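November, 7:40 am

Listing copy for the Cedport flats, day 3. Pierina Ruggiero sent the owner's sheet for the Irik studio - floor area still missing, she'll measure. Balcony yes, parking no (street only, told her twice).

Wakanari flat: sleeps 4 on the old page, owner says 2 plus sofa bed. Changed it. Boiler replaced, hot water fine at both taps. Dishwasher door sticks, put in the handover notes not the listing.

Key box codes redone. 16 boxes, Moldovan building last. Two wouldnt reset, left on old code for now.

Calendar sync dropped again overnight, one double booking at Wakanari - moved the later guest to Irik, refunded the diffrence.

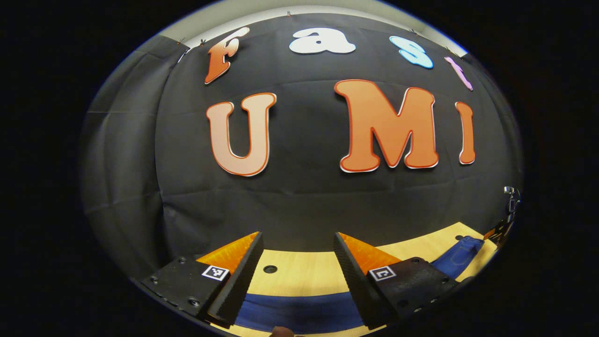

Cleaning fee is 89 on our site, still the old one on the portal. Fix before noon. Ask Pierina re: late checkout wording, and whether pets are ok at Moldovan.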